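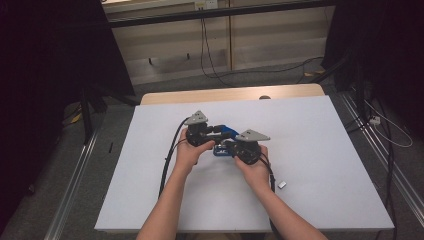
Nernex hand-held gripper pair, bench build

Two cabled units, one per hand, for recording two-handed tasks at a table. Black housings, light gray triangular top plate on each. Home and shared-workshop assembly; basic hand tools only.

Finger pads press from both sides. Check that the pads close parallel before handling small blocks.
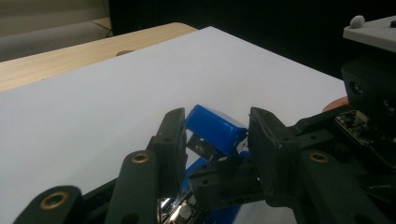 If they do not, loosen the linkage, realign and retighten. Allow roughly 14 minutes per unit. Replacement pads ship in packs of 6.

Page updated Jul 22, 2022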